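Clurkside Storage Baskets, Two-Pack in Cream: My Review After a Month of Rubber Chickens

I bought these for the toy shelf and ended up using them for a game, so this review covers both.
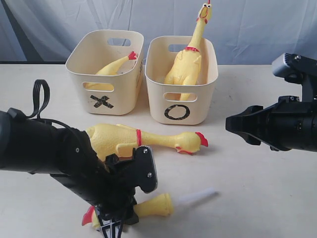
Why I went shopping for baskets

My kids and I run the games table at our block party every June, and the big hit is the chicken toss. You get a rubber chicken, you call X or O, and you throw it. If it lands in the basket you called, you get a sticker (or a freeze pop, if I've remembered to stock the cooler). For years we used two cardboard boxes, and they were always a disaster by lunchtime. Corners caved in, flaps wouldn't stay down, and one year it rained and that was the end of that.

So this spring I went looking for something sturdier that could live in the house the other eleven months. I looked at a Stirnis set first, which I liked, but those had lids I'd have lost inside a week. The Clurkside two-pack was $15 and it was in stock, so that's how that decision got made!

The baskets themselves

They're plain cream plastic with rounded corners, and the walls flare out a little toward the top. I like the shape a lot more than I expected to. The rounded corners are easy to wipe out, and I haven't found any sharp seams, which I can't say for the last set I owned. The color is a soft, warm cream and it looks fine next to pretty much everything in our house.

The handle holes are my favorite part. They're nice smooth ovals, cut right through the wall, and my whole hand fits in without pinching. My six-year-old can carry one full of blocks from the bedroom to the living room with no help, which has cut down on the "I can't clean up, it's too heavy" speech by maybe half.

One thing to know before you buy: small stuff goes straight out through those holes. Crayons, doll shoes, the little dice from board games, all of it. If you fill a basket past the bottom of the handle you'll be picking things up off the rug. For big toys, towels, winter hats and so on, no problem at all.

Writing on them

I drew a big black X on one and an O on the other, freehand, with a fat Cocco marker. My O is a bit wobbly and I've decided I don't care. The marker went on dark the first time over and you can read both letters from across the yard. I put them low on the front so they'd be clear of the handles, and I'd do it that way again.

My neighbor Ayuba Zakaria wanted to know if it would come off later. I tried a little rubbing alcohol on the underside of one, where I'd made a test line, and it faded to a gray smudge. Not perfect. If you want to change your labels a lot, use tape.

How they hold up to chickens

We've been practicing on the folding table with a light cloth thrown over it, and the baskets do pretty well. A direct hit is fine. A hard throw that catches the rim will scoot the basket back a few inches, and my oldest has managed to knock one clean over the far side (she has an arm on her). I put a folded dish towel under each one and that mostly fixed the sliding. I tried a beanbag in the bottom too, but it took up too much room.

As for size, a rubber chicken can lie down in there on a slant with its head up by the rim, or it can land feet first and stick way up out of the top like it's waiting for a bus. The kids have ruled that a standing chicken is worth double. I was not consulted.

I also used one for laundry last week when our regular hamper was full, and it held a load of kids' clothes but not a load of mine. Think of these as medium baskets.

Stuff I'd change

I wish they came with a bit of rubber on the bottom. And a deeper size would be great, even if it cost a couple dollars more. The Drilovano ones my sister has are deeper, but she paid a lot more for them and they're a weird green.

Would I buy them again?

Yes, and I already have another two-pack in my cart for the mudroom. My brother-in-law Lwazi Visser is borrowing this pair for a birthday party first, along with the chickens, and he's been told to bring everything back before the block party. Four stars from me, with one off for the sliding.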